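Workshop notes, 13th November. Gripper comparison, bench tips and settings.

## Comparing two-finger grippers in simulation before buying

These tips are for anyone with a small arm at home or in a shared shop who wants to choose a gripper without paying for two of them. I compared the Witance parallel gripper with the Bunting angled one, both as models in the Pluter simulator. The real Bunting arrived later and now sits on the bench.

**Set the same controller limits first.** Both makers ship default speed and force limits, and the defaults don't match. I fixed the closing force at 13 on the Pluter scale for both grippers and left it there. If you tune one and not the other, you are comparing your tuning.

**Use plain, dull surfaces.** A matte brown panel and a pale floor are enough. Glossy textures make the render slower and add highlights that confuse an edge detector. Put the detail in the parts you plan to grip.

**Check the view before you run a batch.** Render one picture with the fingers open and nothing between them. You want to know how much of the fingertips shows at the bottom of the picture. If only the tips show, move the camera back or change the tilt. Write the tilt down - it is easy to bump and hard to guess later.

**Give the camera a fixed step count.** I save a picture every 13 steps. A shorter interval filled the disk with near copies, and a longer one skipped the moment of contact.

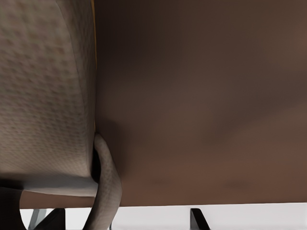
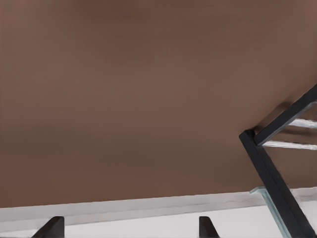
Brown surface, pale floor, soft light in both views.

**What is the best order for testing two grippers?** Start with the open-and-close cycle in free space, then a single large block, then thin parts. Run the full set on one gripper before loading the other, and keep the start pose saved in its own file so both begin from the same place.

**Count the failures by type.** A plain success rate hides too much. I keep separate columns for missed, slipped, pushed away and hit the table. Over 400 grasps each, the Witance slipped less on blocks and the Bunting did better on thin sheet. Pushed-away failures were nearly all on the Bunting, whose fingers swing inward and sweep the part along before they close.

**Watch for clearance near frames and shelves.** Angled fingers need more room at the sides when open. The simulator reports contact with the finger pads by default but not with the finger backs. Turn on the second group in the contact menu or you will pass grasps that would scrape on the bench.

**Don't trust simulated friction.** The Lostemport pads I fitted to the real gripper are softer than anything in the material list. The closest match was the second rubber preset with friction lowered one notch. Test with a block you can weigh. Mine is 600 grams, and if the real gripper drops it where the model holds it, lower the friction again.

**Keep the old settings file.** Copy it, put the month in the name and never edit the copy. My January file is still the only record of the wrist offset for the Witance, and I have gone back to it more than once.

Still to do: repeat the thin sheet runs with the slower closing speed - the faster one bent the real sheet at the corner.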